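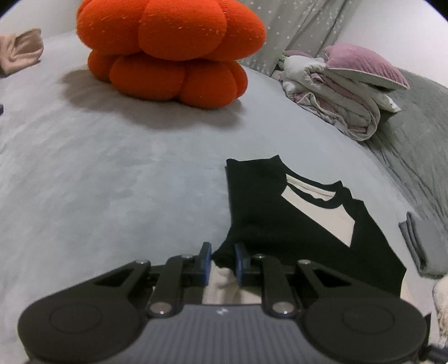
A folded black shirt. Used clothing pickup in Telley changes next month.

Telley is ending curbside pickup of used clothes. Last round is in January, then it's drop-off only, at the old Gezer furniture store on the north side of town.

The town sent out a one-page notice Wednesday afternoon. Not much in it. Pickup stops, bins stay where they are until the end of the month, residents with questions can call the public works desk before 4 p.m.

Public works director Rigoberto Arboleda filled in some of the rest by phone. The contract with Wenow, the company that has been running the orange-bag route for the past few years, is up and won't be renewed. Wenow wanted more money per stop. The town didn't want to pay it.

"They came back with a number and we looked at it for a week and we just couldn't do it," Arboleda said. "Trucks cost what they cost. I'm not mad at them."

Wenow's regional manager, Yichen Tang, said the route had been losing money since last spring. Too many half-full bags, too many miles between them. The company served 1788 addresses in Telley at the peak. On the last fall round only 202 of those put anything out.

"You still have to drive past all the others," Tang said. "The truck doesn't know which house has a bag."

Wenow will keep its routes in other towns for now. Tang would not say which ones are under review.

What happens with the clothes. Everything dropped at the Gezer building goes to Nelosach, the resale shop on Mill Road, which gets first pick. What it can't sell goes on to a textile recycler by the bale. Same as before, more or less, except that Nelosach used to get its share already weighed and bagged. Now its own staff does the sorting.

Shop owner Kevser Gündoğdu has hired two people for it, both part time, and moved the shoe racks to the back to make room for a long table. She's had the shop for nine years and says she would have taken the sorting on sooner if anybody had asked.

"I know what sells here. Coats sell. Kids' snow pants, I can't keep them a day. Sweatshirts, always, if the cuffs are good."

What doesn't sell? Suits. Anything with a company name on the back. Single gloves, obviously, and she gets plenty.

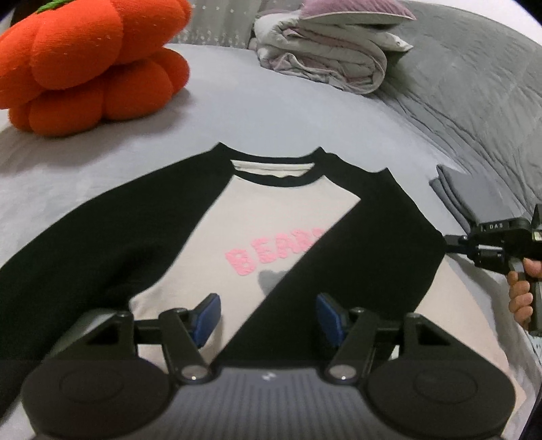 She also has opinions about how people pack. Fold it, she says, don't stuff it. Clothes that come in balled up at the bottom of a trash bag take twice as long to check for stains and mostly look worse than they are. Button shirts can be buttoned at the top and left at that. Empty the pockets - last month someone called in tears over a house key, and it took most of a Saturday to find it.

Wash first. Dry all the way. Damp clothes in a closed bag will mildew in a couple of days and then the whole bag is rags.

The notice lists what the Gezer site will take: shirts, pants, dresses, coats, sheets, towels, blankets, belts, paired shoes. No pillows. No rugs, no mattress covers, nothing with paint or oil on it. Torn items are OK if clean, but tie them up in a seperate bag and mark it TORN so the shop doesn't have to open it. Baby car seats are not clothing and can't be left there. That one is in the notice in capital letters.

Hours are where people are unhappy. The building will be open Tuesday through Friday, 10 to 5, and Saturday mornings until noon. Nothing in the evening.

Kaan Canpolat lives on the east side, works days at the hospital laundry and doesn't own a car. The orange bag was the only way he got rid of anything, he said. The 2 bus goes past the Gezer building but he'd have to change downtown first.

"So that's 45 minutes each way with a bag on my lap. I'm going to put it in the trash like everybody else. I don't like saying that but I will."

Arboleda said the town knows about the hours problem and may add one late evening a week if the site is busy enough. He wouldn't commit to a date. For residents who can't get there at all, a home pickup can be arranged by phone, limited to people over 70 or with a disability parking permit. It will be done by the same crew that collects old appliances so it may be a wait, up to three weeks.

There was some talk at the last town meeting of putting metal drop boxes in the two school parking lots. That's off the table for now. The boxes the town had behind the library a while back filled with rain water and then with garbage, and the last one was hauled off after a fire.

Alper Bilgin, who has the hardware store across from the Gezer building, would like to see the place used for anything at all. It has been dark since the furniture store closed and foot traffic on the block went with it. His worry is parking. There are six spaces out front and his customers use most of them.

"If people pull in, drop and go, fine. If they're going to sit there and sort out the trunk, then we'll have words," he said. He has asked the town for a 15 minute sign. Arboleda said the sign is ordered.

The town is renting only the front half of the building, on a one-year lease. Rent comes out of the money saved on the pickup contract. Arboleda didnt have the exact figure on hand but said the town comes out ahead even after heat and lights.

The back half is still for lease. The owner has been showing it, most recently to a tile company, no deal yet.

Leftover orange bags can be used for drop-off or for anything else, the town doesn't want them back. Wenow won't be handing out new ones. Bags put at the curb after the last round will be treated as household trash and picked up on the regular day, so people who forget are going to lose the stuff.

Final pickup follows the usual order, west side first, then downtown, then east side and the river streets. Bags out by 7 a.m. Snow pushes it back one day - check the town phone line, the website is still showing last year's schedule.

The Gezer site opens the first Tuesday after the last pickup. Use the front door, the loading dock stays locked.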